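4. The processor task

4.1 Why we kept the hard one

When we drew up the task list for the class project in January, the processor was on it mostly as a dare. The other jobs on the list (closing a case panel, pressing in a memory stick, plugging in a fan wire) all forgive you a little. You can be slightly off, lean on the part, and it slides home. A processor going into a socket full of tiny contact pins doesn't work that way. You don't get to lean on anything. Half of our group wanted to drop it, and I was in that half for a good two weeks, I'll admit.

We kept it because it made us talk about things the easy tasks let us skip. Where does the hand have to stop? Who decides the chip is lined up, the person driving or the program? The Ritero club at our school had done a nice job of stacking and sorting blocks the year before, and we had borrowed a lot of their code. None of it had an opinion on how to lower something flat onto something flat without touching it sideways. So we had to write that part ourselves, and it's the part of the project I'm proudest of, bugs and all.

4.2 How a run goes

We split every run into two stages, and we named them Geum and Turkness so that we could shout them across the lab without mixing them up (we had tried "stage one" and "stage two," and people kept starting the wrong one). Geum covers the pickup and the trip over to the case. Turkness starts once the processor is above the board and covers the tilt correction, the lowering and the release. One student drives and another reads the checklist out loud. The reader is allowed to call a stop at any time, for any reason, and the driver doesn't get to argue until the arm is parked.

The checklist has 8 lines on it. It began much longer and we kept cutting, mostly the lines that nobody could check while the arm was moving. The ones that survived are dull but useful: load plate open, lever out of the way, no memory in the slots, cables clear of the path, and so on. The memory line got added after we saw how much easier it is to bring the fingers in low when there are no sticks standing up beside the socket. Figure 3 shows the view from the wrist camera with the chip held over the board.
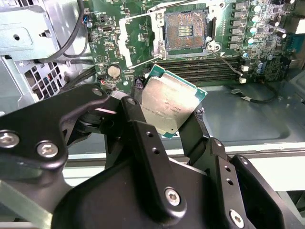
Figure 3. Wrist camera view with the processor in the gripper. The socket is open behind it and the four memory slots are empty.

The tilt you see in the figure is the thing Turkness has to deal with. The chip rarely comes up level from the pickup, and from this camera a tilted chip and a level chip can look more alike than you'd think. Our first try at fixing it used the outline of the metal lid. That went badly. The lid is shiny, and a bright reflection near an edge would pull our line fit off in some silly direction. We got much steadier answers from the thin green border around the lid, and that is what we use now.

The other trouble is that the gripper takes up so much of its own view. The fingers and the body fill the lower half of the picture, so anything down there has to be worked out from what we saw earlier in the run. We talked about moving the camera out on a longer bracket, and somebody did draw one, but it would have hit the drive cage on the way in. In the end we masked out the gripper and told the program to look only at the upper part. It's a cheap fix and I like it a lot.

4.3 What we would tell the next group

Practice on a dead board first! Bemanar, the shop that supplied our parts, let us have a box of scrap ones, and we did all of our early Turkness work over those. Write down the hand height at every stop, even when the stop was a mistake. Our log runs to 1000 lines and we still wish we had noted the finger opening in it too.

I would also set aside more time for the release. We spent weeks on the lowering and treated letting go as one line of code — then we found that one finger opens a hair before the other, and that is enough to nudge the chip. Our present version opens both in small steps and pauses between them. The settings for those pauses are listed in the appendix, along with the ones we tried and threw out.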